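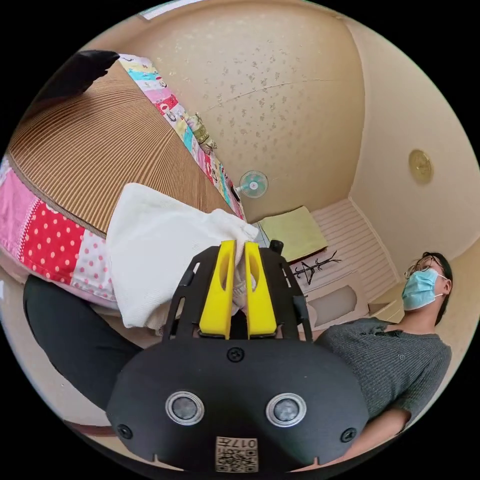
Flerken Woven Sleeping Mat, Single - Long-Term Review

Reviewed by Gregor Leckie
Posted Apr 1, 2018

Rating: 4 out of 5

The Flerken is a flat woven mat sold for use on top of a mattress during warm weather. I bought mine in August and have kept it on the bed since, which is longer than the maker suggests. Most reviews of these mats are written after a night or two in a heat wave. Mine covers a full summer and a winter, with bedding both under and over the mat.

Construction

The weave is fine and parallel, in brown and tan strips. The strips run straight and the spacing on my sample is even from one end to the other. I found one raised strip near a corner on delivery, pressed it flat with a thumbnail, and have had no trouble with it. The mat arrived rolled, with model number 2605 on the paper sleeve. It held its curl for two days under a stack of books. The Dunbar mat I owned before this one never fully flattened, so I count that as a good result.

There is no padding and no backing. Anything uneven in the bed will be felt through the mat, including quilt seams. Buyers who want a cushioned surface should look at something else.

Fit and slip

I use it over a patchwork quilt with cartoon prints, and the quilt shows along the edges. Cotton on woven strip is a low-friction pairing. With nothing between them, the mat moved toward the wall by the width of a hand over a week of normal use. Corner straps are not included. I tried the Povow elastic clips and took them off again - they grip well but pull the corners up, and a lifted corner catches on socks. Straightening the mat each morning is less work.
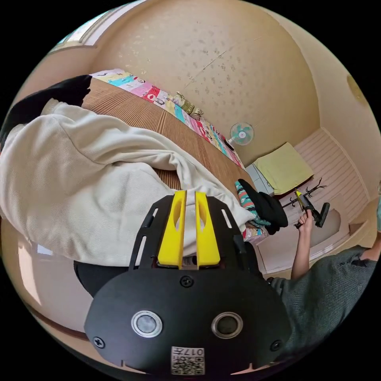 Blankets on top behave better. A heavy ribbed knit stays where it is put, and the ribs don't catch on the weave. Loose, open knits might. I tested an old crochet throw for one night and found two pulled loops, both at the foot end where the edge of the mat is roughest. Terry towels are fine if lifted. If dragged, they leave lint between the strips, and a white towel leaves lint that shows clearly on the brown.

Temperature

The surface feels cooler than a cotton sheet for the first part of the night. After that the difference is small, and I would not buy the mat on this point alone. What does last is the dryness: the weave lets air move under the back, and a damp sheet on a humid night is a problem I did not have. In winter the bare mat is unpleasant to sit on. With a thick blanket spread over it, the mat can stay down all year.

Cleaning

Wipe with a wrung-out cloth, along the strips. Going across them pushes dust into the gaps. Dry it flat and out of direct sun. The leaflet permits a mild soap, which I used once after a tea spill; a faint ring remained for a few weeks and has since faded. A vacuum with a soft brush takes out lint and crumbs. Do not fold the mat. Catherine Moncrieff, who reviewed the larger size for this site, folded hers for storage and cracked a line of strips across the middle.

Price

I paid $50. The Flurnari mat in the same size is $17 less and has a coarser weave, which left marks on my forearm after an hour of reading. The finer weave on the Flerken does not do this. For a guest bed used a few nights a year, the Flurnari would be adequate.

Pros: even weave, flattens within days, easy to wipe down, quiet when you turn over.

Cons: slides on cotton, no straps supplied, rough edge at the foot, cannot be folded.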